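Boltuser Hand-Held Teaching Gripper, Flollusura series

The Flollusura is a hand-held gripper for showing a robot a task by hand. You hold it, do the job the way you want it done, and the camera on the tool records the view over the fingers. No robot arm has to be in the room while you record. The finished session is loaded into Vatar, our playback and training software, and used to teach an arm fitted with the same fingers.

Fingers and pads
Two curved dark gray fingers, held on with black hex screws. Each has a flat black rubber pad on the inner face. Pads are a wear part and should be checked every 200 recordings. Replacement pads ship in pairs.

Left and right units
Sold singly or as a pair. For two-handed work such as making a bed or folding sheets, order the pair and mark each unit before the first session. Vatar asks which hand is which when you import.

Recording
Hold the tool so both fingertips stay in view of the camera. Start with the fingers open, and pause briefly before the first grasp. For cloth, we suggest over 100 recordings of one task before training. Change the starting position of the sheet between takes. People walking or sitting in the background are fine.

Remote control
Owners of the Crăciun base station can also use the gripper to drive an arm live. The station is sold separately and needs Vatar installed on the same network.

In the box
Gripper, camera mount, one spare pair of pads, hex key, blank labels.

Orders leave our shop within 14 days. Page updated February 17, 2019.
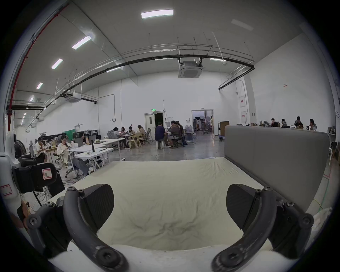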